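How a Robot Knows Where the Bottle Is

A robot does not see a bottle. It gets a picture made of tiny colored dots, called pixels, and each pixel is stored as numbers. Software has to turn those numbers into something useful, such as "close your fingers now." At Prarkik, the software that does this job is called Billeck. It has three parts.

Part 1: Perception

Perception means working out what is there. The program checks the picture for edges, colors and shapes it has met before. A clear bottle is a hard case. Light passes through the plastic, so the pixels inside the outline of the bottle may show a window or a plant. Light also bounces off it and makes bright spots that move when the camera moves. A label is easier, because you can't see through it and its pattern stays the same.

The lens causes another problem. A wide lens takes in a lot of the room, but it bends straight lines. A pillar can look like a banana. Billeck has a table of corrections that tells it how much each part of the picture is bent.

Part 2: Planning

Planning means choosing what to do next. The program needs to know where the fingers are, where the bottle is, and how much space lies between them. If the fingers are open with the bottle between them, the plan may be to close. If the pads are already against the bottle, closing further could squash it.
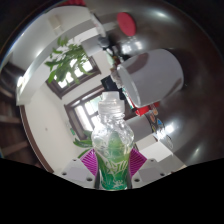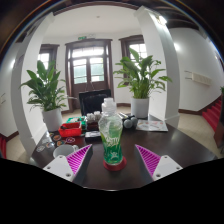
Two views from the gripper's camera. The fingers are open in the second.

Billeck makes a new plan 15 times every second. Most of the plans are nearly the same as the one before. That is fine – a small change is easier to follow than a big one.

Part 3: Control

Control means carrying out the plan. The plan might say "move 40 millimeters forward." Control splits this into small steps and checks after each one. If the fingers have gone too far, the next step is made shorter or goes back a little. This checking is called feedback. You use it when you pour a drink and watch the level rise.

Where does the practice come from?

The program learns from examples. Each example is a short recording of a job, with the pictures and the finger positions saved together. The first bottle set had 1,286 recordings. Mwajuma Koech, who looks after the set, removed 7 of them in May. In those, the clock for the pictures and the clock for the fingers did not match, so the program would have learned to close at the wrong moment.

Try it yourself

Put a clear bottle in front of a window. Close one eye and look at it through a paper tube. Now move your head slowly to the side. Which parts of the bottle seem to change, and which parts stay the same? Write down the parts that stay the same.

Words to know

Pixel: one dot in a digital picture.
Feedback: checking a result and using it to fix the next step.
Perception: working out what is there.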